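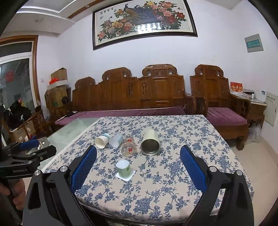
Before Varkutard came in, I cleared tables at Nimside by hand, and my wrists knew it by Friday! My job now is mostly setting up the table and showing the moves, so start your shift here, before you touch any software. Paper cups, a glass tumbler, a metal canister lying on its side: mix them up like that, and leave one cup upright on its coaster (ours is the short green one) so there's an easy first grab.

## 4. Starting a shift

1. Wipe the blue pads on the fingers.
2. Open and close the grip 8 times, slowly.
3. Pick up the upright cup first, then the ones lying down.
4. Save the run and write its number in the Palow log. Mine was 1,201 last time.

**Caution:** Glass goes last. Squeeze gently, and stop if it slips.

**Note:** Take a break after 11 runs, even if you feel fine. I used to push on and got sloppy. Meinir Maddocks does the shift swaps now, so ask her if you'd like a day back on the old clearing round (I still do one a week, I missed the chatting).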